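Skullthorpe Catchment Soil Moisture Network – Frequently Asked Questions

Last updated August 20, 2020

What does the network measure?

Volumetric soil water content and soil temperature at four depths: 10, 30, 60 and 90 cm. Rainfall is recorded at the same sites. We do not measure nitrogen, salinity or pH.

How many sites are there?

There are 40 sites on 2,417 hectares of dryland cropping and grazing country. Most are on red loam. The sites on the Cusinach side of the creek are on cracking clay and are calibrated separately.

How often are readings updated?

Probes log every 30 minutes and transmit every four hours. If a site misses two transmissions it is shown in grey on the map. The logger keeps its own record and fills the gap when the link comes back.

Why does my paddock read wetter than my neighbour's after the same rain?

Usually soil texture. Clay holds more water than sand at the same tension, so raw percentages should not be compared between soil types. Use the "plant available water" figure, which is corrected for each site's wilting point and upper limit.

The 10 cm reading jumps about in dry weather. Is the probe faulty?

Probably not. In cracking clay an air gap can open beside the probe and the reading drops sharply. It normally recovers once the profile wets up. Report it if the fault lasts more than two weeks after good rain.

Can I use the data to decide when to sow?

You can use it as one input. The network gives stored water at a point. It does not account for stubble cover, seed depth or the forecast. Growers on the Zarnport flats should also note that the June readings there were affected by waterlogging.

Who owns the data?

The landholder. Site data is shared with other members only as a catchment average unless the landholder agrees otherwise in writing.

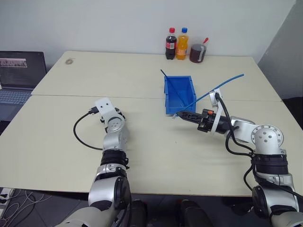

Members may download their own records at any time as a CSV file. Times are in local standard time all year – daylight saving is not applied.

What does it cost to join?

The joining fee is $657 per site, which covers the probe, logger and installation. The Fung extension area has a waiting list.

Can I drive over a probe?

Not with tined or disc implements. Cables are buried at 40 cm, but the top of the probe sits higher than that. Keep machinery two metres clear of the marker post.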